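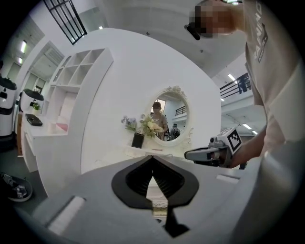 Vanity corner, quick wipe-down

Mirror first, always. Ornate frames like a white scrolled one hold dust in every curl, so dry brush before anything wet goes near it. Old makeup brush, soft toothbrush, whatever. Work from the carving at the top down. Then the glass. Spray the cloth, not the mirror, or it runs down behind the frame and you get those black spots later.

Flowers. Lift the bouquet off, don't wipe round it. Cream blooms show brown edges fast so pinch those out while your at it. Lavender-colored sprigs drop bits, shake over the sink. If yours are in water, change it every 2 days.

Picture frame: black shows everything. Dry microfiber, no spray. Put it back in front of the flowers, stands out better against something pale.

White tabletop

Dish soap, one drop in 700 ml warm water. Wring the cloth nearly dry. Foundation smears need a dab of rubbing alcohol on a cotton pad, test underneath first. No scrubby sponges!! Ask me about the Pinddale apartment.

Cubbies

Best time to do them is when they're empty. Top row down, back corners with a cloth over a butter knife. Leave 30 minutes before anything goes back in. Tharushi Sheikh wrote in to say she only fills every other one and dusting takes her half as long, going to try that Wednesday.

Desk

Tray comes off, wipe under it, tray goes back. Same for the plant. Little pots leave rings on white so stick a saucer or a felt pad underneth. Leaves get a damp cloth too if they look dull.

Next: closet rails and the shoe pile.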